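Leather Care in Unheated Storage: Notes for Winter

Members who keep tack, cases or upholstery in the Faddale lockers should check them before the end of the month. Relative humidity in the lower row went above 80 percent several times in October and has been slow to come down. Mold starts in the stitching and under flaps, where air does not move, and it can be well established before anything shows on the grain side.

Wipe each piece with a barely damp cloth and let it dry at room temperature for a full day. Do not use a heater or a hair dryer. Vegetable-tanned leather loses oil quickly above normal indoor temperatures and the fibers do not recover.

Apply conditioner only after the surface is dry. One thin coat is enough for finished leather, which takes up very little through the topcoat. Excess collects along seams, holds dust and softens older linen thread. Neatsfoot oil darkens russet and tan leather permanently; test it on the underside first.

Store pieces off the floor in cotton covers. Plastic bags trap moisture and should be removed now. Silica gel packs are available from Daryna Lytvynenko at the Vunwood desk, limit 14 per locker.

Thread that breaks under light thumb pressure needs restitching before the piece is used again. Use the original holes where possible, and match the old stitch length.

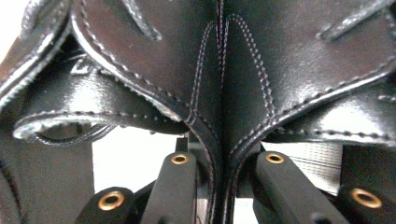 Pylyp Chornovol writes that the one-day drying time is too short for anything with a felt or wool lining, and that he leaves his for three days with the lining side up before any conditioner goes on.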